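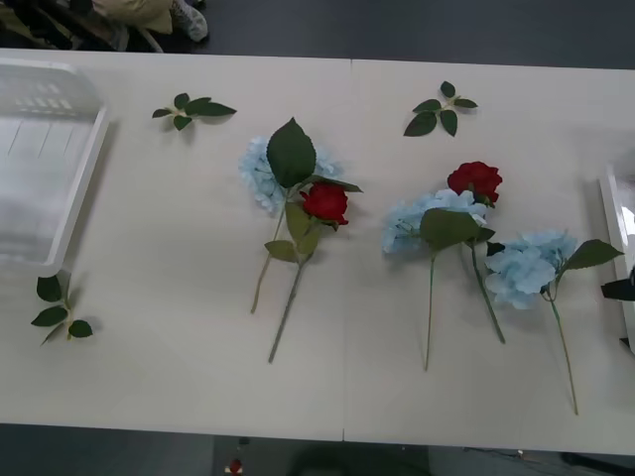

Parallel fingers for thin flexible stems: stock flat tips or something softer?

Posted by stemload in Grippers and End Effectors
January 30, 2023
1340 views

I am comparing two sets of fingertips on a parallel gripper for a flower sorting task. Material is artificial: blue hydrangeas, red roses, loose leaf sprigs. Stems lie flat on a light gray table and have to end up in white plastic trays. Wrist camera, plus one fixed camera over the table.

Set A is the flat black tips that came with the gripper. Set B is a Fokley soft pad, molded silicone over an aluminum core. Same arm, same controller, same grasp planner for both. Only the tips and the closing force were changed.

Results so far, 330 attempts per set, single stems only:

Set A: 43 failed grasps. Most were the stem rolling out as the tips closed.
Set B: fewer rollouts, but the pad is thick enough that it touches the table before the tips get under the centerline of the stem. I have to raise the approach height, and then the thin stems are missed completely.

The stem is a poor target to begin with. It is narrow and glossy, and the diameter is not constant.

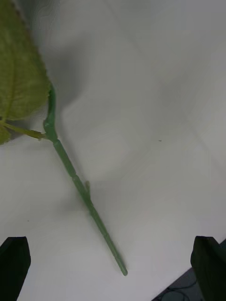
Wrist view, green plastic stem between the fingertips. Note the small spur partway down.

What I would like to know:

Is there a pad thickness that people have settled on for stems lying on a hard surface?
Is it better to grip near the cut end or near the leaves? The cut end is clear of other stems more often, but the head then swings when the arm lifts.
Does anyone run force control on this, or is position control with a fixed closing width good enough?

Arm is a Simar six-axis, controller is the one it shipped with. I can change the fingers easily. I cannot change the table.

Volodymyr Hrynyshyn
Reputation 1962

Taking your points in order.

Pad thickness. The number you want is the distance from the outer face of the pad to the gripping plane at the very bottom of the finger. On a hard table that edge has to be sharp. I would keep the metal core down to the tip and put a thin rubber sheet on the inner face only, with nothing wrapped around the end. A molded pad that wraps the tip will always hold you off the table by its own thickness. You can trim the Fokley pads with a razor blade, flush with the core. Do one finger first and check that the bond holds before cutting the other.

If that is still too high, add compliance in the vertical direction. A spring-loaded finger mount lets you command a position slightly below the table surface and absorb the error. Set a travel limit in software. Without one you will bend something when the table height calibration drifts.

Grip position.

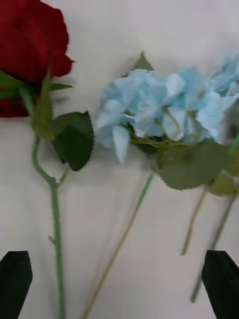 Grip position depends more on the neighbors than on the stem. When stems are spread out, I grip one third of the way down from the head, which cuts most of the swing. When they are close together that stops working. With a rose and a hydrangea side by side, as in your wrist view, the serrated leaves fill the space beside the upper stems, and a finger coming down there lands on a leaf and drags it. Lower down, the rose stem and the long hydrangea stem both lie in the gap between your fingertips, so closing at full opening would collect the two of them. Pre-close to a small width before descending, then center on one stem. The approach width matters more in this case than the pad material, and I would log it as its own variable.

You should also look at your exposure time. The rose stem is fairly crisp there but the long hydrangea stem is doubled. If the planner takes its centerline from a blurred stem, the lateral error can be larger than the stem itself. Stop the arm, wait for it to settle, take the image, then plan. This costs cycle time and is worth it during testing, when you are trying to separate finger errors from vision errors.

Control mode. Position control is fine for a bare plastic stem. Use force control if you must grip across a joint or a spur, where the width changes along the finger.

One objection to the test. You changed tips and closing force together, so the two sets are not comparable yet. Rerun set A at the set B force.

khurana_fork

we use Khurana V-groove fingers for this kind of thing, the groove centers the stem and it doesn't roll. never had an issue

stemload

Thanks to both. I trimmed one pad as suggested and the bond is holding. The approach height is back to where it was with set A. Pre-close is now a parameter in the planner, and I will rerun set A at matched force before posting any new numbers.

On the V-groove: do yours reach a stem lying flat on the table, or are you picking from a holder? I tried a Fetska pair in December and the lower lip of the groove hit the table before the stem was inside it.

khurana_fork

from a holder, stems upright. flat on a table i don't know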